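Looking after a hand-held gripper: pads, markers, lens

January 26, 2026

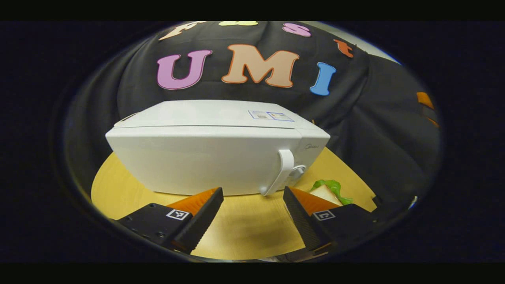 The gripper at the round table, microwave ahead, sandwich to the right.

I keep one hand-held gripper in working order. It has two fingers, a camera with a very wide lens, and no motors. A person carries it through a task, the camera records, and the recording is later used to train an arm that has the same fingers on it. The mechanical part is simple enough that people stop thinking about it, and then the recordings go bad in ways that take a day to trace. These are my notes on setup and upkeep, mostly so that Naima Ait Brahim can take it over in the spring without calling me.

Our unit is labeled Cuvier. The rail, trigger and finger mounts were made for us by Fedlow. The arm it feeds is Akpan, and Akpan gets its own post when I have finished rewiring the wrist.

Pads

The pads are the orange parts on the inner faces of the fingers. They are soft and they are the first thing to wear. Wear starts at the tip, on the side that meets the table, and shows up as a shine before any material is missing. I change both pads at the first shine. Changing one gives you a pair with different grip, and a light object will then turn in the fingers as they close.

Cleaning is a damp cloth and nothing else. I used alcohol wipes until November and the pads went stiff at the edges. Bread crumbs and grease from food tasks come off with warm water and one drop of dish soap, followed by plain water and ten minutes in the open air. Do not put the fingers back to work with a damp pad. It grips too well at first and then changes as it dries, so the early runs don't match the later ones.

Finger blocks

Each finger sits on a black block held with small screws. Tighten them in a cross pattern, by hand, with the short driver. I put a dab of low-strength threadlocker on each one and let it sit overnight. The blocks are plastic and the threads will strip well before the screw feels tight to someone used to metal.

After tightening, close the fingers on a sheet of printer paper and pull. The paper should hold evenly across the pads. If it slides out on one side, that block is sitting at an angle. Loosen it, press the finger against the closed partner, and tighten again while holding both together. This takes three hands, or two hands and a rubber band.

Markers

There is a square black and white marker on the side of each finger. The software finds both in the picture and works out how far apart the fingers are. There is no other sensor for opening width, so a marker that can't be read is the same as a broken sensor.

Things that have gone wrong with ours:

Gloss. The first set was printed on shiny label stock. Under the ceiling light one marker washed out whenever the wrist turned left. Matte paper fixed it.

Lifted corners. A marker peeling at one corner still reads, but the width drifts. I press the corners with a fingernail before every session.

Wrong size. Somebody reprinted the sheet with "fit to page" on. Everything read fine and every width was off by the same factor. I now measure one printed square with calipers before cutting out the rest.

Swapped sides. The two markers have different numbers. Put them on the wrong fingers and the width comes out with the wrong sign.

After any marker change I redo the width calibration: fully closed, fully open, then 20 slow cycles between the two. The log from that goes in the folder with the date the fingers were last touched. The last one I ran was log 733.

Lens

The lens sees a full circle with black all the way around it. The fingers come in from the bottom of that circle and should be level with each other. If one tip stands higher than the other, the camera has rotated in its mount, and this is much easier to see on a monitor than on the gripper itself.

I wipe the lens with a dry microfiber cloth before each session. A fingerprint on a lens this wide doesn't look like a smudge, it looks like a slightly foggy day, and I once recorded an entire afternoon of it. The mount gets checked by pushing on the camera with a thumb. Any movement at all means new screws.

Lens calibration only needs redoing if the camera has been out of the mount or dropped. I do it with the printed board, tilted every way I can manage, with the board reaching into the edges of the circle. Most bad calibrations I have seen came from keeping the board politely in the middle.

The table

We check the setup at a round wood table with black cloth hung behind it. The cloth has creases and I leave them in. The position tracking works by following small features from one picture to the next, and a smooth black sheet gives it very little to follow. The colored letters on the cloth help for the same reason. The microwave is useful too: plain white on the front and top, with two small printed labels on the top near the back corner that make a quick sharpness check. If I can tell the printing apart from the blank label on a still picture, focus is fine.

Dalia Benkirane asked why I don't use a proper test chart. I do have one. It lives in the other building with the Narnia cell and comes back bent.

Before recording

My order is pads, blocks, paper test, marker corners, lens, thumb on the camera, then one short recording. I play it back before doing anything else and look at two numbers, how many pictures had both markers found and whether the tracking was ever lost. The check recording from this last service had 2879 pictures and both markers were found in all but 3 of them. Those came at the very start, when I had the gripper tipped toward the ceiling light.

Still open

The trigger spring is getting weak and the fingers come back slower than they close. Fedlow has sent a replacement with a different coil diameter, so I need to drill out the seat. I also want a cable clip lower on the handle, where the cord pulls on the connector whenever someone reaches across their body. For now it is held with tape, replaced at every service. Spare pads are in the gray drawer, spare markers are in the flat envelope behind them, and the short driver is on the hook. Please put it back on the hook.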